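Hand-Held Grippers: Tips Before You Spend the Money

Posted 28th July

Every maker of hand-held grippers promises that a person can walk in, grab a pair and record clean arm data by lunch. I have tried the Gratetex pair and the Plirkix pair in my own workshop, and I have doubts about both.

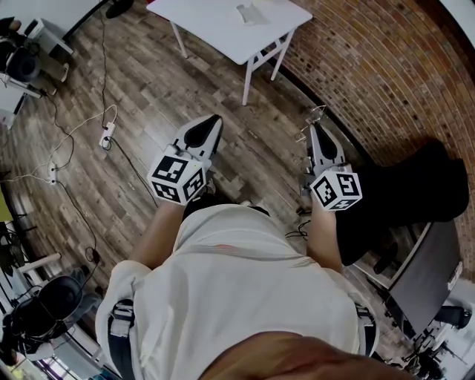
Get the cables off the floor first

Two power strips and a nest of black and white cords will find your feet the minute you start looking at your hands. Run the cords along a wall and tape them down. The Plirkix booklet calls its setup "clutter-free" and then lists four things to plug in.

Check the marker cubes for wobble

Grippers with a printed cube near each handle depend on that cube staying put. Hold the handle still and push on the cube with a thumb. If it moves at all, tighten it or send it back. Wipe the faces with a dry cloth only – I took the print off one corner with window cleaner.

Wear the harness before you believe the weight

The Gratetex ad says you forget you have it on. I didn't. Set the straps over a thin shirt, buckle up, and hold both grippers out in front for as long as you plan to work. My forearms gave up well before the battery did.

Try the fingers on dull things

Pointed fingers do well in demos with foam blocks. Try a sheet of paper, a flat box lid and a wet sponge. The Gratetex slid off the lid more often than I liked, and the Plirkix creased the paper.

Don't trust the big number

Ridgeway sells a 400-clip starter plan, and Grumside says you need 2,579. I recorded 1,641 with the Gratetex before August last year, and almost 400 were no use, mostly because my own arm hid a cube. Neither seller mentions throwaways.

Borrow before buying

Ask for 2 weeks with the pair on your own table. A seller who only offers a video call is one I'd skip. I still haven't bought either.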